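Feeding the ducks at Savesville Pond: FAQ

We get the same emails every April so putting the answers in one place. Will add more when I have time.

Can I feed the ducks bread?

Please don't. Bread fills them up and gives them next to nothing. Same goes for crackers, chips, cereal, hot dog buns. Whole wheat is still bread. Organic is still bread.

But my grandparents fed them bread for years and they were fine?

Some were, some weren't. You mostly don't see the sick ones, they go off into the reeds. We pull birds out of there every summer.

What can I bring instead?

Thawed frozen peas, cracked corn, plain oats, chopped lettuce. Small handfuls. If they stop eating, you stop throwing. Whatever sinks just rots on the bottom.

Is there feed for sale at the pond?

Yes, the Brovura dispenser by the north parking lot. Takes quarters, 2 for a scoop. It jams when it rains. If it eats your money write to us and we'll mail it back, don't kick it.

What is wrong with the wing on that one goose?

Probably angel wing. The last joint of the wing twists outward while the bird is growing and the flight feathers stick out sideways. Poor diet is thought to be a big part of it. In a grown bird it doesn't get fixed, so that goose isn't going to fly. It can still live on the pond ok if people leave it alone and dogs are on a leash.

Can I let my pet duck go at the pond? It would have friends.

No. Farm ducks mostly can't fly, don't know how to find food and get picked off fast. Also against the law in a lot of places, town code here included. Last year we took in 40 dumped birds, most of them Easter ducklings that got big. Call us first, we keep a list of people with land who'll take them. The Ruggiero farm takes drakes, which hardly anyone does.

I found a duckling by itself. What now?

Look around for mom before you touch it. Back up, way up, and wait. If she's around she will usually come back once you're gone. If it's hurt or cold or there's a cat hanging about, put it in a box with a towel and lid with holes and call. No water dish, no bath. They chill very quickly.

What about coins in the fountain end?

Same answer as bread. Birds pick up shiny stuff off the bottom and metal in the gizzard can kill them. Fishing weights are worse. Take your line home too.

How do I report a sick or injured bird?

Phone line, extension 2733, or the form on the Stunura page. Tell us where on the pond and what it's doing (limping, head down, tangled). A photo helps alot. Form gets checked morning and evening, so for anything bleeding use the phone.

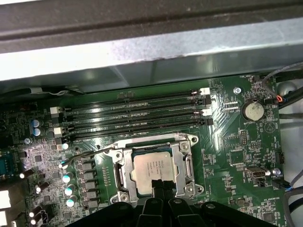

Motherboard, memory slots

Will someone come out right away?

We try. There's 3 of us with permits and we all have jobs. If you can stay and keep an eye on the bird until we get there that's the most useful thing you can do, they move and then we can't find them.

Can I just catch it myself?

A goose, no. They hit hard with those wings and you may make the injury worse. Small duck in obvious trouble, toss a towel over it, hold the wings closed, box it, call. Wash your hands after.

Why do you addle goose eggs? Isn't that cruel?

We do it under permit and only early on. The other option the town was looking at was rounding up the adults. Long answer coming, it needs its own page.

Do you take donations?

Yes please. Old towels, pet carriers, cracked corn in sealed bags. No bread!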